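Ollmont Ridge Trail

The Ollmont Ridge Trail is a long-distance hiking route running 100 kilometers along the upland between the town of Nestthorpe and the village of Videck. It is normally walked from south to north in six stages, with overnight stops at mountain huts, village inns and one designated campground. The trail is waymarked in both directions and is open on foot only. Bicycles are allowed on the forest roads of the first stage but not on the ridge itself.

Route

The southern trailhead is at the railroad station in Nestthorpe. From there the trail follows the river upstream, leaves the valley floor at the old lime kilns and climbs through beech forest to the Lower Ollmont hut. The second stage gains the ridge by a series of switchbacks and stays on open ground as far as the Nägeli saddle, where a side path drops east to the reservoir.

Stages three and four are the most exposed. The path crosses limestone pavement and two short sections protected by fixed cables, both of which can be avoided by a lower variant on the western slope. The variant adds 2 kilometers and rejoins the main line below the summit of Ollmont. The fifth stage descends through summer pasture, and the sixth runs on farm tracks to Videck.

Water is scarce on the ridge between the Nägeli saddle and the pasture. The spring marked on older maps north of the saddle is unreliable after midsummer, and the current trail guide no longer lists it.

History

Parts of the route are much older than the trail. The crossing at the Nägeli saddle was used by salt carriers, and the farm tracks near Videck follow a cattle road. A continuous ridge walk was first proposed by the surveyor Benedikt Lenz, who published a sketch map with a proposed line and six overnight points. His line avoided the summit, and the present route departs from it on the fourth stage.

Waymarking was carried out in sections by the hiking clubs at either end, which used different colors until the route was brought under a single trail association. The association replaced the painted marks on the open ridge with metal plates fixed to posts, as paint on the limestone wore off within a few winters. There are 307 numbered posts in all. The numbers run from Nestthorpe and are used by the mountain rescue service to locate callers.

The cables on the fourth stage were renewed in full after a rockfall destroyed the upper anchors. The reopened section was inspected on 15 Dec 2022, and a winter closure has been in force on it every year since.

Accommodation and meals

The huts on the first four stages have shared bunk rooms and serve an evening meal at a fixed time. Guests are expected to bring a sleeping bag liner. The Nägeli hut has no road access and is supplied by cable lift – its kitchen therefore keeps a short menu based on soup, dumplings and bread. Snacks for the trail can be bought at all four huts, but fresh food is available only in Nestthorpe and Videck.

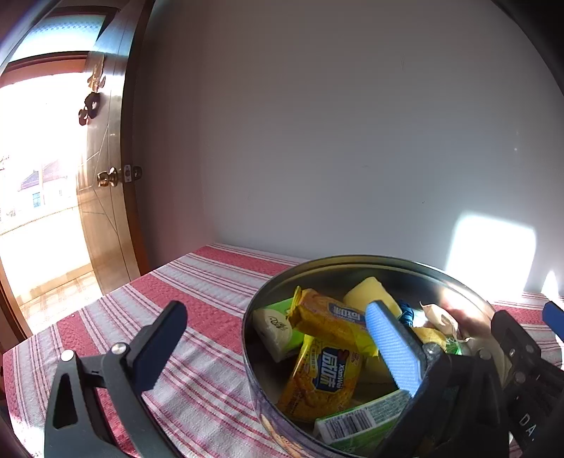 Snacks in a round metal tin on a striped tablecloth.

Bunks must be reserved from the opening of the season until the end of September. A small unlocked shelter at the foot of the variant path is intended for emergencies and may not be booked. Camping is restricted to the campground at the end of the fifth stage.

Season and conditions

The walking season normally runs from June to October. Snow may remain in the gullies of the fourth stage into early summer, and the huts close by November. Thunderstorms are frequent on hot afternoons, and the trail guide advises leaving the ridge before midday on the third and fourth stages.

The route is graded as moderate, with the cable sections graded as difficult. The trail guide, edited by Anneliese Bauerfeind, gives walking times without rests and treats the variant as the standard line in wet weather.

Access

Nestthorpe has direct trains throughout the year. Videck is served by a bus that connects with the railroad in the next valley – service is reduced outside the walking season. Parking at the northern trailhead is limited to day use.

See also

Nägeli saddle
Lower Ollmont hut
Videck cattle road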